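Drositthorpe pool

The Drositthorpe pool is a season-long football prediction contest in which each player picks the winners of five games a week and ranks those picks from the one he or she trusts most to the one trusted least. It belongs to the large and friendly family of confidence pools, and anyone who has filled in a sheet at work or at a family gathering will feel at home with it fairly quickly. What sets it apart from its cousins is the short weekly card, the rule known as the Gaillard, and a way of settling ties that has kept people arguing happily for as long as the game has been played.

The pool takes its name from the town of Drositthorpe, where it was first played among the regulars of a lunch counter called Zernach. It can be played with professional or college games, or a mixture of the two, and it needs nothing more than a schedule, a pencil and somebody willing to add up the scores.

Contents
Basic play
The Gaillard
Ties and late changes
Strategy
History
Variants
See also

Basic play

Before the first kickoff of the week, the organizer posts a card of five games. Every player gets the same card. The player picks a winner in each game and then writes a number from 5 down to 1 beside each pick, using every number once. A correct pick earns the number written beside it, and a wrong pick earns nothing at all. There is no point spread in the standard game, so a team only has to win, and it makes no difference whether it wins on a last-second field goal or coasts home with the backups on the field.

Scores are carried forward from week to week, and the player with the highest total at the end of the season is the winner. A full season lasts 19 weeks, which in most years takes the pool well into January and gives a slow starter plenty of time to climb back into things. Players who miss a week are usually given the lowest score turned in by anyone that week, although some groups are stricter and give them a zero. It is a good idea to settle this one before the season begins, while everybody is still in a generous mood.

The organizer has a fair amount of freedom in choosing the card. Most try to put at least one lopsided game on it, so that newer players have somewhere comfortable to place their 5, along with a couple of games that could go either way. A card made up entirely of heavy favorites tends to bunch everyone together in the standings, and a card made up entirely of toss-ups can leave a careful player feeling that all that reading about injuries was wasted.

The Gaillard

The Gaillard is the best-loved rule in the pool and the one that takes the longest to explain at the table. Four times in a season, a player may draw a circle around one underdog on the card. If that team wins, the number beside it is doubled. If it loses, the same number is taken away from the player's total, so a circled 5 can bring in ten points or cost five of them, and a circled 1 is a fairly gentle gamble either way.

The circle has to be drawn before the first game on the card starts, and it can't be moved afterward. Only one circle is allowed in any week. Unused circles are worth nothing once the season ends, and for this reason the last few cards of the year often have a great many circles on them, some of them drawn in a spirit of hope more than good sense.

Which team counts as the underdog is decided by the organizer, who marks it on the card with a small letter "u." Groups that follow the betting lines will normally just copy the underdog from there. Groups that don't will sometimes go by the teams' records, and if the records are even then neither team may be circled.

Ties and late changes

A game that ends in a tie earns half of the number beside it, whichever team was picked, and half points are kept and never rounded. A circled team that ties is treated as though the circle had never been drawn, and the player gets it back for another week. Postponed games are dropped from the card if they can't be played before the next one is posted.

When two players finish the season level on points, the one who has been right more often with the number 1 is placed higher. This surprises a lot of people the first time they hear it. The thinking is that the 5 is usually spent on an easy favorite, and picking well at the bottom of the card shows a better feel for the close games. If the players are still level, they share the prize.

Strategy

The simplest approach is to rank the favorites by how likely they are to win and leave it at that, and over a full season this does quite well. It rarely wins a large pool, though, as so many other players will have turned in very nearly the same card. Someone who has fallen behind needs to be different from the leaders in a few places, and the cheapest place to be different is in the middle of the card, where a 3 on a slight underdog gives up little if it goes wrong and gains a bit of ground if it goes right.

The Gaillard calls for more patience. A leader has little reason to use it late in the year, and a player at the back has every reason to. Many experienced players like to hold at least one circle for the closing weeks, when teams that have already secured their playoff places may rest their starters and the favorite on paper is not much of a favorite on the field.

History

The game was put together by Maxence Tessier, a regular at Zernach who had grown tired of longer sheets that took most of a lunch hour to fill in. His first cards were written on the backs of order slips and scored by hand. The Gaillard came along a few seasons later and was named for the street the lunch counter stood on.

For a long time the pool stayed local, passed along by people who moved away and missed it. It spread further once the scoring was moved to a shared spreadsheet called Vovance, which did the adding and kept track of who had circles left. The largest single pool on record in its standings had 541 entries. The written rules were last revised on 7/26/22, when the wording on postponed games was tidied up and the half-point rule for ties was added. 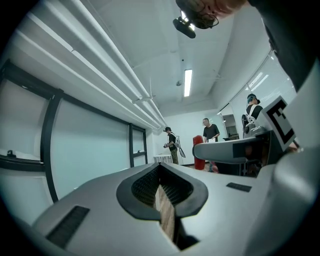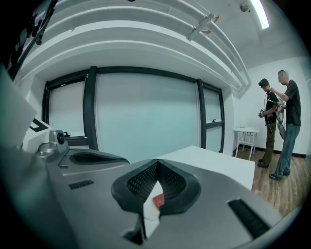
Variants

Spread Drositthorpe is played against the point spread, and the Gaillard is left out, as the spread already does much of the same work.

Short Drositthorpe covers the playoffs only. Players start from zero and have a single circle to use whenever they like.

Partners Drositthorpe is played in pairs, with one partner choosing the winners and the other assigning the numbers. The partners are not supposed to talk it over first, and how closely that is followed depends on the partners.

See also

Confidence pool
Survivor pool
Point spread
Underdog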